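Vamari (robot arm)

Vamari is a small robot arm with a two-fingered gripper, designed to be built at home or in a shared workshop from bought and hand-made parts. It was developed by members of the Feltano workshop in Sarnik, where the first working arm was completed in September. The design is used mainly for picking up and setting down light household objects on a bench, and for teaching the basic methods of robot control. Its drawings, parts list and control program are published without charge.

Background

The Feltano workshop is a shared space for woodwork, metalwork and electronics. Before Vamari, its members had built an earlier arm under the name Calvo. Calvo was driven by stepper motors and toothed belts, and was accurate over short movements, but the belts stretched under load and the shoulder joint had to be adjusted before each session. It had no means of sensing at the hand. Objects had to be placed at marked positions on the bench, and an object a little out of position was either missed or knocked over.

Work on a replacement began with the wrist. The aim was an arm that could be guided by a view taken from close to the fingers, so that objects would not need to be placed by hand at fixed points. The base and shoulder of Calvo were kept for the first trials and were later replaced. The finished parts list contains 1,304 items, counting each screw, washer and cable tie separately.

Design

The arm stands on a flat base plate which is clamped or bolted to a bench. Each joint is driven by a geared servo motor, and the motors are linked by a single cable that carries both power and data. The upper arm and forearm are made from square aluminium tube. Joint housings are printed in plastic, and the workshop recommends that they be printed with solid walls at the screw holes, where early copies were found to split.

The gripper has 2 fingers, moved by one motor through a pair of meshing gears. The fingers remain parallel as they open and close. Builders may fit thin rubber pads to the inner faces, although the published design leaves this to choice. The gripper motor is limited in software to a fraction of its full force, and the limit can be raised for heavier objects.

A small camera is fixed at the wrist and points along the fingers. Its position is a compromise. A camera set further back gives a wider view of the bench but is more easily blocked by the gripper itself, while one set further forward loses sight of the fingertips. In the adopted position both fingers remain in view at the lower edge of the picture, which allows the builder to judge the distance between them and the object.

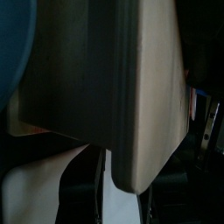 View from the wrist camera, with the gripper fingers at the bottom and a large beige block close to the lens.

Large objects present a known difficulty for this arrangement. When one stands close to the wrist it fills most of the view, and anything behind it is hidden or seen only in part. Strong shadow on one face adds to the problem, as the control program may treat the lit and unlit faces of a single object as two separate things. The build notes advise the use of a second lamp, placed on the opposite side of the bench from the first, and a slow approach in which the arm pauses before the fingers are closed.

Control

The control program runs on an ordinary desktop or laptop computer. It may be used in two ways. In the first, the builder moves the arm by hand with the motors released, and the positions of the joints are recorded and later repeated. In the second, the builder steers the gripper from the keyboard or a game controller while watching the camera view. Both methods store the joint positions and the camera pictures together, so that a movement can be studied afterwards.

The program was tested at the workshop over 3,343 recorded movements, of which 2,941 ended with the object set down at the intended place. Most of the remaining cases were put down to objects slipping between the fingers or to a wrong estimate of distance. Tall and smooth-sided objects accounted for a large share of them.

Construction

Assembly begins at the base and proceeds towards the hand. The motors are numbered and set to their middle position before they are fitted, as a motor installed out of position cannot be corrected without taking the joint apart. The camera cable is routed along the outside of the forearm and is left slack at the wrist, where a tight cable limits rotation and can pull the connector loose.

The build notes call for hand tools, a drill and access to a plastic printer. Builders without a printer may cut the housings from plywood, using a separate set of drawings. Arms made in this way are heavier and require the stronger of the two listed shoulder motors.

Later versions

A revised set of drawings was issued on 3 January 2022. It introduced a stiffer camera mount, a longer forearm tube and a cover for the gripper gears. Parts from the first version can be used in the second, with the exception of the wrist housing. A version with a third finger was considered and set aside, the additional motor having placed too great a load on the wrist joint.

See also

Calvo (robot arm)
Feltano workshop
Parallel gripper
Servo motor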